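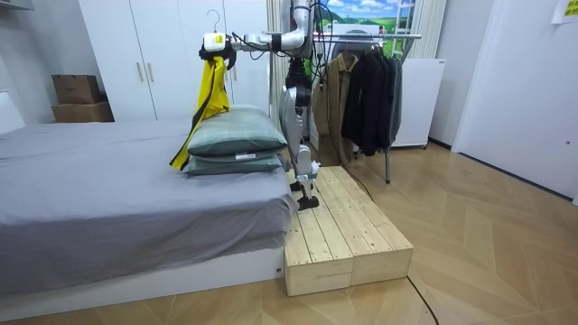
Prurnano opened its household robotics lab in Valden to visitors in January, giving local residents, care providers and students a first look at robots being taught everyday chores. The open day ran from 9 in the morning until late afternoon and drew 374 people, the largest attendance at a company event so far. Most of the day was given over to clothes handling in the bedroom area, which is furnished with a bed, a white wardrobe and a clothes rack. Visitors stood near the door as a humanoid robot worked from a low pine platform beside the bed, holding a yellow garment with black trim by its hanger over the pillows. Brown and black jackets hung on the rail behind it.

Clothing is one of the harder materials for a robot to deal with, said Vendula Slanina, head of the home tasks group at Prurnano. A cup keeps its shape when it is picked up. A shirt or a jacket folds, twists and slides, and it looks different every time.

"People asked us why we spend so long on hangers," Slanina said. "A hanger gives the robot something firm to grip, but the cloth below it still moves around. If we can get that right, a lot of other work in the bedroom gets easier."

The lab occupies the ground floor of the former Hudec furniture warehouse and covers 600 square meters. It is divided into a bedroom, a kitchen, a laundry area and a hallway. Staff change the bedding, move the furniture and swap the clothes on a regular schedule so that the robots do not practice on the same layout for too long.

Groups of 21 were taken through the building in turn, with time for questions at each stop. In the kitchen, engineer Igor Štěpánek showed how operators guide a robot through a task and how those recordings are checked before they are used for training. Recordings with dropped items are kept and labeled separately.

Many of the questions concerned safety and cost. Štěpánek told visitors that the robots are not for sale and that no price has been set. During the tours, guests were asked to stay behind a marked line, and an operator with a stop button was present in every room.

Students from the Buneck technical school attended the morning session. Their instructor, Iveta Rusnák, said the class had been working on gripper design since the fall.

"They have seen plenty of short videos," Rusnák said. "It was useful for them to watch a task at its real speed, including the waiting."

Bořivoj Jelínek, managing director of Prurnano, said the company plans to hold a second open day once the laundry area has been refitted. Registration will be free, and places in the morning groups will be offered first to people who were on the waiting list this time.

Prurnano develops software and training methods for robots that work in homes and residential care. The company is based in Valden.

Schools and care providers who want to arrange a group visit can contact Oľga Beneš in the Prurnano press office. Requests from the media for interviews or access to the lab should be sent to the same office.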